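Lindthorpe Is Getting Out of the Regional Hockey Business, Sort Of

I've been a Vorow subscriber for longer than I'd like to admit, mostly for one reason, and that reason is about to pack up and leave. The streaming service has told customers that its deal with the Lindthorpe hockey league ends when this season does, and the league confirmed a little after 9 a.m. that its games are going over to Pedero, the smaller outfit that until now was mainly known (to me, anyway) for fishing shows and reruns of courtroom dramas.

So what does that mean if you watch? Starting with the preseason games in September, every regular season matchup will be on Pedero and only on Pedero. Vorow keeps the playoffs for one more spring, which is going to be a real pain for anybody who likes to follow a team from start to finish, because you'll need both services for a stretch of six weeks or so. I've already done the grumbling on that one so you don't have to.

Neither company would say what the rights cost. The league's statement calls it "a multiyear agreement" and leaves it there. What we do know is that the package covers 43 games a season for each club, up from what Vorow has been showing, and that the Győri Cup, the midseason tournament that everyone pretends not to care about until their team is in the semifinal, is included at no extra charge. That last part matters to me a lot! Vorow put the cup behind a separate fee two years ago and I paid it, both times, and was annoyed both times.

Vorow's side of it is pretty simple. In a note to shareholders back in January the company said live sports brought in viewers who signed up in the fall and canceled in the spring, and that it would be "selective" about renewals. I read that at the time and figured hockey was safe, since it seemed like the only thing anyone I know watches on there. Shows what I know. The same note said the cooking and home renovation shows were holding people all year long, and you can guess where the money's going now.
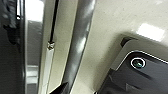 Pedero, meanwhile, says it will build a proper studio show around the games, with a half hour before the puck drops and a wrap-up after the last one ends. It also plans to send its own crews to all the rinks instead of taking the feed from the arena. If you've ever tried to follow a fast break on the arena feed at the old Lindthorpe rink, where the main camera sits so low that the near boards hide half the play, you'll know why I'm excited about that one. The rink holds 1550 people and I'd bet every one of them has a better view than the folks at home.

There are some loose ends. Bars and restaurants that carry Vorow's commercial package haven't been told yet whether Pedero will offer something like it. My own neighborhood place has a sign by the register asking customers to be patient, and the bartender told me they've called twice and gotten voicemail. The radio broadcasts aren't affected and will stay where they are, free, same announcers, same terrible jingle.

And then there's the app. Pedero's works fine on my phone and badly on my television, where it likes to kick me back to the home screen in the middle of things. The company says a new version is coming over the summer and that it's been testing live streams with 4000 households. I asked to be one of them and haven't heard back.

Current Vorow customers who signed up through the hockey bundle can cancel without a penalty until the end of June. You have to do it through the account page, under "plan details," and not through the chat window, which sent me in circles for a good twenty minutes. Annual subscribers get the unused months back as credit, or as a refund if they ask for it (ask for it).

Pedero hasn't announced a price for next season. The league says the schedule will be out in July, and the first game on the new service will be a home opener at Lindthorpe, opponent to be named.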